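3. What people in Plellonholm mean by "a proper portion" 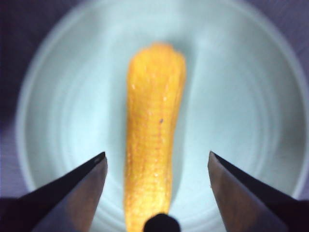
Figure 1. Baby corn in a pale round bowl.

3.1 How I asked

I should say straight away that I went into this expecting to talk about waste, and came out with a pile of notes about grandmothers. The plan was simple enough. I sent a two-page form to 200 households in Plellonholm and the lower half of Rencombe, asking them to write down what they'd put on a plate for a grown-up, a child and a guest, and then to tell me in their own words why. I got 176 back, which pleased me no end (the last postal survey I ran in Rencombe did so badly that I still don't like talking about it).

The form left out grams on purpose. Rutherford, who worked on the earlier Rallis study, had warned me that as soon as you print a unit on the page people go and find the kitchen scales, and then you're measuring their scales. So I asked for spoons, handfuls, slices, "enough to cover the bottom", whatever they liked. One man in Rencombe answered everything in ladles, including the bread.

3.2 Vegetables are where it gets odd

Meat and potatoes were dull, I'm sorry to say. Most people gave much the same answer and gave it quickly. Vegetables were another story! Peas came in spoonfuls, carrots came in carrots, and anything the household thought of as a bit fancy was given out by the piece. Baby corn, asparagus and the small stuffed peppers sold at the Brornetti market all fell into this last group, and people were surprisingly strict about them. I had answers such as "one each and one for the dish" and "you don't take a second until it's been round".

I'd put this down to price at first, but I don't think that holds up. Several of the same households buy tinned baby corn, cheaply, and share it out just as carefully. What they kept coming back to was being able to see whether the sharing was fair. A spoon of peas is a spoon of peas, more or less, while a whole small vegetable can be compared with the one on your sister's plate. Rutherford found something close to this in Rallis with fish fingers, though he treated it as a matter of children's manners and I'd want to stretch it to adults as well.

3.3 Guests

Here the two places part company. In Plellonholm the guest's plate was nearly always filled by somebody else, and filled too much, with a fair bit of pride. In Rencombe the dishes went in the middle and the guest was left to get on with it, which one woman called "kinder, because you can dodge the sprouts". I haven't got a tidy explanation. The houses in Rencombe do tend to have bigger tables, and I wish I'd asked about tables on the form. I've added the question to the February round, along with one about who washes up.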